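Teaching a planner to stop being so clever

11th June

I've spent most of this week arguing with a motion planner, and I think I'm finally winning.

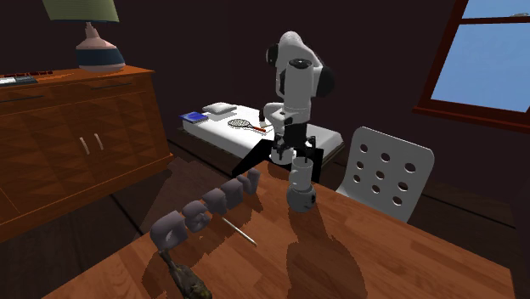
What I was trying to do

If you've read this blog before you'll know about Kevine, the little planning library that Huệ Âu and I have been poking at since October. You give it an arm, a pile of objects and a place you'd like the gripper to end up, and it gives you back a path. That's the idea, anyway! The bedroom is our standard test room in the simulator at the moment. Everything gets shuffled between runs, so you might get a blender thing on the table one minute and a row of big chunky letters the next, and the furniture behind changes as well.

The job sounds easy. Start above the appliance, fingers open, pointing straight down, then come down and close on the lid without touching anything else on the table. A toddler could do it (a toddler would also knock everything over, so perhaps that's a bad comparison).

My trouble was that the planner kept finding these mad routes. It would swing the elbow right out over the bed, go the long way round and arrive at the lid from behind, looking terribly pleased with itself. No collisions, all joint limits respected, every check green. Just a really silly path that took ages and that I'd never want to stand next to.

The letters were to blame, sort of

Our collision checker doesn't look at the proper shape of an object to begin with. It wraps everything in a box and tests against that, and only looks closer if the box gets hit. Fine for a book. Less fine for a letter with a big curved opening in it, and hopeless when you've got a diagonal row of the things and somebody (me) has decided to save time by wrapping the whole row in one box. A diagonal row in a straight box takes up half the table. The blender was practically inside it, so as far as the planner was concerned the sensible way in was blocked, and off it went over the bed.

I found this by drawing the boxes in the viewer, which I should have done on day one. Instead I'd gone through 3,082 saved paths with a plotting script, looking for a pattern in the joint angles. There was a pattern. It told me nothing. Huệ looked over my shoulder, asked "have you turned the boxes on?" and went to make tea.

So now each letter gets its own box, turned to line up with the letter, and the long thin things like pens get a capsule shape instead. The checker does a bit more work per step but the planner needs far fewer steps, so it comes out ahead. I haven't done careful timings yet and I'm not going to pretend I have.

And then the cost function

Fixing the boxes got rid of the worst paths but not all of them. The other half was that Kevine only cared about the distance travelled by the gripper. The elbow could wave about as much as it liked for free. I added a small charge for moving each joint, heavier for the ones near the base because they drag everything else along with them, and the difference is lovely. The arm mostly stays tucked over its own base and drops down onto the lid like it means it.

I did get the weights wrong first. With the charge set too high the arm became so lazy that it would rather twist its wrist to the very end of its range than move its shoulder a tiny bit, and then it had nowhere left to go. Jaanus Adomaitis, who wrote the wrist limits code, has asked me to put in a penalty for getting near the limits too. He's right, it's on the list, along with the 7 other things he's asked for.

Perception still cheats

I should own up that the planner is being told exactly where everything is. The simulator knows, so it just hands over the positions. Thu Vương is working on Storker, which guesses them from rendered camera pictures, and the plan is to swap one in for the other and see what breaks. My money is on the dark corners. The tabletop gets nearly all the light in this room while the floor and walls are very dim, and her early results get wobbly in the gloom. Shadows are the other worry. The blender throws a long one and each letter throws a dark one, and Storker has already tried to grow a letter by including its shadow.

Next up is a batch of 4,000 shuffled rooms overnight with the new boxes and the new costs. If the fan in my machine survives I'll post the failures, which are always more fun to look at. And if anyone has a tidy way of choosing joint weights that isn't "fiddle until it looks nice", please leave a comment, I'd love to hear it!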